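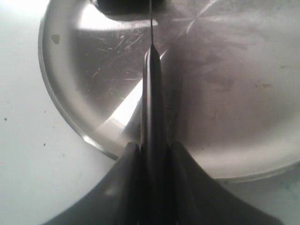 I've been going through my kitchen things one at a time, mostly so Junaid and I can agree on what stays before the move in November. We've got 18 items to get through and I'm on the metal stuff now — the shiny round pieces are a pain with all those reflections, but I do love them!

## Knife and tray

A kitchen knife with a long, thin blade, laid across the round steel tray on the white tabletop. The tray is shallow with a raised rim, so it's the one I grab for pretty much everything (lemons, keys, cookies). Both are staying, no debate.
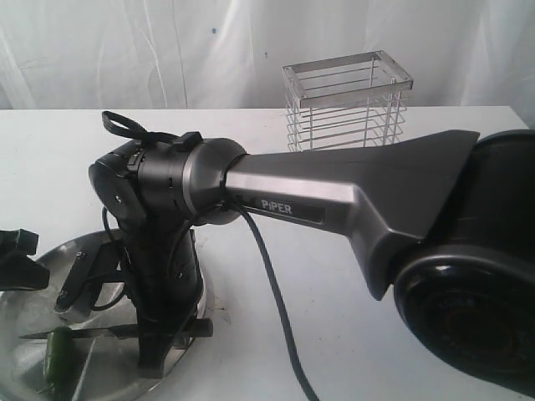
## Still to come

Mehwish wants the Zurico teapot up next, and then there are 4 mugs from Ham that I keep changing my mind about. I'll add those Wednesday evening if the light's any good.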